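# Shirt station: the month the left arm kept quitting

Hi again! A few of you asked what happened to the folding project over the summer, so I'm finally putting up the gallery page I promised back in July. Fair warning, there's only one photo so far (Mateja has the rest on her laptop and she's traveling), but I'd like to get the story down while I still remember it.

Short version: we had a fault that only showed up on shirts. Towels, fine. Pillowcases, fine, we ran 108 of those in a row without a hiccup. Put a button-up on the table and sooner or later the left arm would freeze over the collar, drop out of torque and sag onto the fabric. The log said "communication lost, joint 5" and then nothing else, which is a lovely thing to read at two in the morning.

I blamed the software, naturally. Fatos blamed me. We spent more than a week going through the motion code, slowed everything down to 80 percent, and got exactly the same fault, only later in the fold. 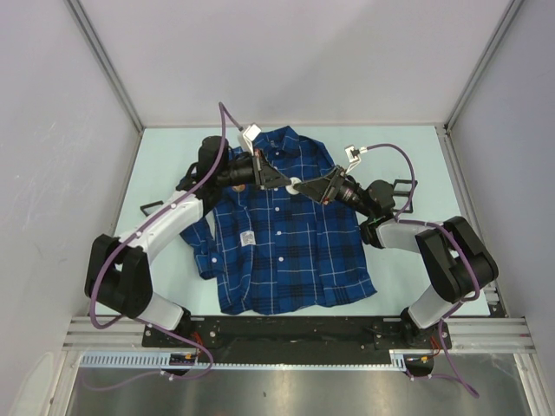
*Both grippers at work on the blue plaid shirt, purple cables looping up over the arms.*

Those purple cables are where it ended up! Zamfira came over from the Brendberg shop to borrow a torque wrench, watched two runs with her coffee in her hand and asked why the cable on the left side went so tight whenever the arm reached for the far edge of the table. Towels we grab by the near corners, you see. Shirts we lay with the collar at the far side, so every single collar move was a long reach, and every long reach tugged on the connector at the wrist. One of the pins had worked its way back in the housing. You could wiggle it with a fingernail.

By then the counter stood at 3,052 cycles. I went back through the notes and the first dropout was at cycle 806, a tiny one that cleared itself, and I'd written "weird, ignore" next to it. Sorry, everybody.

What we changed:

- New connector at the left wrist, and one on the right too while the tools were out
- More slack in both loops, checked by hand with the arm at full reach before we power up
- Any dropout now stops both arms. Before, the right one would carry on pulling by itself, and that's how we lost the sleeve of Fatos's good Pivisach shirt (he's still bringing it up)

That last one bothers me more than the cable does. A sagging arm is slow and we all know to keep our hands out, but the other arm still moving when you lean in to rescue a shirt is a different matter. Selma had her fingers near the collar once when it happened. She was fine, just startled, and the new rule is that the power goes off before anyone reaches over the table, even for a loose button.

I'll add Mateja's pictures of the old connector when she's back, plus one of the bent pin if I can find where I put it. If you run the same kind of setup and your arm only faults on long reaches, go pull gently on your cables before you rewrite anything!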